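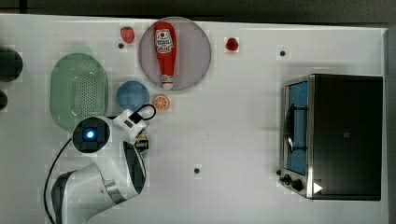 Ilona Mészáros preguntó, antes de que terminara la bienvenida, quién iba a fregar después, y si el tiempo de quien friega entraba también en la cuenta del ahorro. La respuesta fue que esa cuestión se trataría en el turno de preguntas. En el turno de preguntas no se trató.

COMUNICADO DE PRENSA

Dudent asiste a la jornada de puertas abiertas de Kelix y pide datos antes de hablar de cocinas automatizadas

Bekham, jueves, 9 de enero de 2025

La asociación de profesionales de cocina colectiva Dudent acudió a la jornada de puertas abiertas en la que Kelix presentó su brazo robótico para tareas de apoyo en comedores y obradores. El acto se celebró en el centro de formación Pillai, en Bekham, ante 67 personas inscritas, en su mayoría encargadas de cocina, personal de compras y docentes de hostelería. Dudent agradece la invitación y el trato recibido. También considera que lo enseñado queda bastante lejos de lo que anunciaba la convocatoria, y quiere dejarlo por escrito antes de que empiecen a circular presupuestos.

La convocatoria hablaba de "un ayudante listo para el turno de mañana". El trabajo mostrado consistía en mover piezas sobre una mesa blanca: un plato, un cuenco azul, un escurridor verde claro, una botella roja de kétchup y fruta de juguete, con un horno de sobremesa a un lado. Como ejercicio de manipulación puede tener mucho interés, y varios de nuestros asociados lo siguieron con verdadera curiosidad. Como prueba de que un equipo puede entrar en una cocina a las siete de la mañana, con doscientas bandejas por delante y el suelo recién baldeado, sirve de poco.

Una fresa de plástico pesa siempre lo mismo y no mancha. Las naranjas que llegan a un comedor escolar vienen en caja, unas blandas, otras con hojas, alguna ya abierta por un golpe, y quien las prepara aparta las malas casi sin mirarlas. Preguntamos si el sistema se había probado con género fresco. La persona de Kelix que atendía la mesa dijo que sí, "en el laboratorio", y que los resultados se publicarían más adelante. Pedimos una fecha y no la había.

Qué se vio y qué no

La sesión duró tres horas, con una pausa larga. Se hicieron dos pases de la demostración completa y, entre uno y otro, una charla comercial que ocupó más tiempo que los dos pases juntos. En el primero, el brazo colocó varios objetos en el plato y tardó en ello lo suficiente como para que buena parte de la sala volviera a mirar el teléfono. En el segundo hubo que detener el movimiento y empezar de nuevo. No nos parece un desdoro: un equipo en desarrollo se para, y preferimos verlo parado a ver un vídeo montado. Lo que echamos en falta fue una explicación. Se nos dijo que había sido "un ajuste menor" y se pasó a la diapositiva siguiente.

Kelix afirma haber reunido unos 300 ensayos de colocación de menaje. Dudent no tiene motivo para dudar de que se hicieran, pero una cifra de ensayos sin su cifra de fallos no informa de nada. Tampoco se aclaró si en ellos se usaron siempre los mismos objetos, si alguien los devolvía a su sitio entre intento e intento, ni qué se contaba como acierto. En una cocina, un cuenco que queda con medio culo fuera de la encimera es un cuenco en el suelo.

El horno merece mención aparte. Figuraba en el programa como "integración con equipos de calor" y permaneció en la mesa durante toda la jornada. En ninguno de los dos pases se puso en marcha. A la pregunta de si el brazo puede accionar los mandos, abrir la puerta con una bandeja dentro o reconocer que la bandeja quema, se respondió que está en la hoja de ruta. Las quemaduras de antebrazo son uno de los accidentes que con más frecuencia nos cuentan los asociados, y por eso varios habían hecho el viaje. Se volvieron sin saber más que al salir de casa.

La cuestión de la limpieza

Nos detenemos en la limpieza por una razón práctica: es lo primero que revisa cualquier inspección y lo último que aparece en los folletos. El brazo expuesto tiene articulaciones, una pinza y cables a la vista. Quisimos saber con qué producto se limpia, si admite chorro de agua, cada cuánto hay que desmontar la pinza y si puede trabajar con una funda. Obtuvimos tres respuestas de tres personas distintas y no coincidían. La última fue que cada cliente definirá su propio protocolo, lo cual traslada al comedor un trabajo que debería venir hecho de fábrica.

Lo mismo ocurre con los alérgenos. Un utensilio que toca el frasco de una salsa y después el plato de un comensal celíaco exige un cambio o un lavado entre una cosa y otra. Las personas lo hacemos mal a veces, y para eso hay formación, registros y colores en las tablas. Del procedimiento previsto para la pinza no se habló hasta que lo sacó una profesora del propio centro Pillai, y la contestación fue que "el software lo contemplará".

El ahorro que se promete

La documentación entregada incluye un cuadro de amortización. En él aparecen las horas de ayudante de cocina que el equipo permitiría "liberar". No aparecen las horas de preparar la mesa, vigilar el brazo, recoger lo que se cae, limpiarlo y llamar al servicio técnico. Durante la jornada había dos empleados de Kelix pendientes de una sola mesa. Entendemos que una demostración tiene sus exigencias, pero pedimos que el cuadro se rehaga con el personal que de verdad necesita la máquina en funcionamiento, y que se indique el sueldo usado para el cálculo. El que figura no corresponde a ninguna categoría que conozcamos.

Dudent no se opone a la automatización. En las cocinas de nuestros asociados hay marmitas basculantes, túneles de lavado y envasadoras, y a ninguno se le ocurriría devolverlas. Todas ellas llegaron con ficha técnica, con un periodo de prueba en el local y con alguien al otro lado del teléfono. Si el brazo de Kelix llega en esas condiciones, lo probaremos con gusto, incluso con ganas, pues hay tareas repetitivas que destrozan muñecas y hombros y que nadie del oficio va a echar de menos.

Lo que pedimos

Dudent ha remitido a Kelix una carta en la que solicita lo siguiente:

El registro completo de los ensayos, fallos incluidos, con la lista de objetos empleados.

Una prueba con alimentos reales, en una cocina en servicio y con menaje que no haya elegido el fabricante.

El procedimiento de limpieza y de control de alérgenos, por escrito y en una sola versión.

Una demostración con el horno encendido.

El desglose del cuadro de amortización.

Kelix ha acusado recibo y ha ofrecido una segunda visita, para la que propone el mes de noviembre. Nos parece mucha espera para una documentación que, según se dijo en la sala, ya existe. Hemos contestado que acudiremos a la visita y que los papeles los agradeceríamos antes. El centro Pillai se ha mostrado dispuesto a ceder su cocina de prácticas, que tiene fogones, cámara y un grupo de alumnos que come allí a diario.

Mientras tanto, la recomendación a los asociados es no firmar reservas ni cartas de intención. Varios de ellos recibieron al final del acto un formulario de "interés preferente" que pedía un depósito reembolsable. Las condiciones del reembolso no estaban en el formulario. Quien lo haya firmado puede escribir a la asociación y le ayudaremos a redactar la consulta.

Los asistentes que tomaron notas pueden enviarlas a la oficina de Dudent para completar el informe de la jornada, que se repartirá a los asociados con la próxima circular. Se adjuntarán las respuestas de Kelix tal como lleguen, sin recortes.

Sobre Dudent

Dudent agrupa a profesionales de comedores escolares, residencias, hospitales y obradores. Asesora en condiciones de trabajo, equipamiento y seguridad alimentaria. No recibe patrocinio de fabricantes de maquinaria.

Contacto para medios: oficina de prensa de Dudent, Bekham. Se atiende por las tardes, una vez terminado el servicio.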